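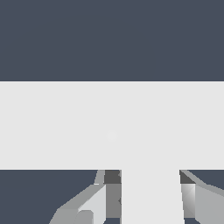

Page last changed: April, 9:40

Our visit to the Florngate open day

I went to the open day at Florngate with one question from my work. I keep the stock and do the small repairs in a shop for used lamps and kitchen machines, and every evening I pull many plugs and put them back. Can a machine do this chore yet?

The first hall belonged to Baltenus, who showed a floor washer. It was loud and it worked well, but a washer does not need hands. I stayed longer in the second hall, with the Iturra team. They train their arm first in simulation, and the big screen showed only computer scenes: a plain dark ground, a gripper in gray, and a part to be held between the two fingers. It is a very clean world. In our shop the same part would lie behind a shelf, with a cable around it.
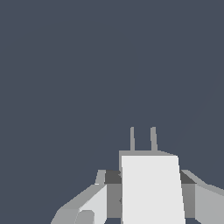
Two prongs pointing up, in the Iturra simulation.

The guide explained that a plug is harder than a cup. A cup forgives you some millimeters. A plug must be held straight, and the prongs must meet the holes at the right angle, or nothing goes in. I asked for the numbers. In their last test series the program made 890 tries, and 725 of them ended well. For a research group this is a good result. For me it would mean that I still stand next to the machine all evening – and then I can do the plugs myself.

I also asked about the price. The real arm, sold by Cornari, was in a glass room and we could not go near. The price list was "on request", so I have no figure to report. The room was full, 118 visitors had signed the list before noon, and the time for questions was short.
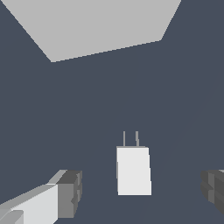

Damilola Sani did not agree with me when we spoke over coffee: a shop does not need every try to succeed, it needs a machine that notices when it has failed and tries again. If it can do that during the night, slow work is no problem.

I have thought about this on the train. Maybe it is true for a shop, where the door is closed until morning. At home, with children and a cat, I would not let it work alone. The next open day is planned for autumn, and I will ask to see the arm with a real cable.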